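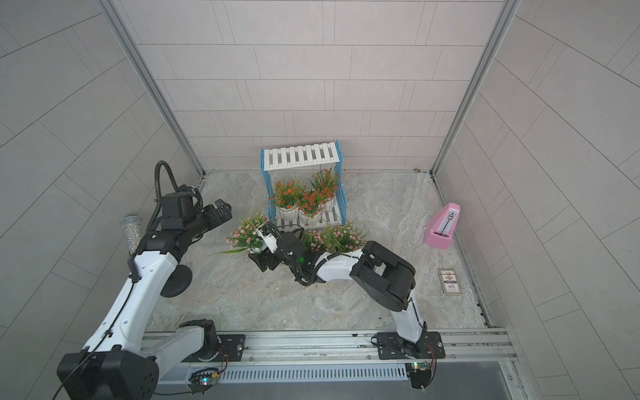
Two-tier plant stand, blue sides, white slats

Skastgate Forums > Order Execution > Stop-limit vs stop-market on thin small caps

fekel_58
20 July 2022
I swing trade small caps, average volume under 239k shares a day. Last month I had a stop-limit on Lodico, stop 9.10, limit 9.00. It opened at 8.62 after a guidance cut, the order triggered and never filled. I closed by hand at 8.15. Is a plain stop-market the better default for overnight holds?

tickgrid
Yes for overnight. A stop-limit caps your price and leaves your exit open-ended. With a stop-market you would probably have been out near the opening print. Slippage of 48 cents from the stop is bad, but you took 95.

marlowdesk
Disagree with making it a default. On a name that thin the opening auction is fine, but five minutes later the book can be 10 cents wide with a few hundred shares on each level. A stop-market at 11:40 in the morning will walk through all of that. I have been filled 3% under my stop on a move that reversed inside a minute.

tickgrid
Then your size is wrong for the book. Order type does not fix that.

marlowdesk
I was selling 910 shares. That is not large.

tickgrid
It is large if the top three bid levels add up to 400.

pfister_q
Check what triggers the stop before you argue about the type. Some brokers trigger on last trade, some on the bid for sells. On wide spreads a bid trigger fires with no print anywhere near your level. Mine lets me pick per order - the setting is under advanced and defaults to last.

fekel_58
Mine is last trade only. What about keeping the stop-limit but with a wider offset? I used 10 cents, which is roughly 1%.

pfister_q
I use half of the 14-day ATR as the offset. It would not have helped you if the ATR was 40 cents, the gap was bigger than that.

fekel_58
ATR was 0.36. So no fill either way.

marlowdesk
Stop-limit intraday, and cut the position before scheduled news. No stop protects you from a gap.

tickgrid
Guidance cuts are not always scheduled. I still say stop-market for anything held past the close.

fekel_58
Going to run both rules over my fills through August and post the spreadsheet.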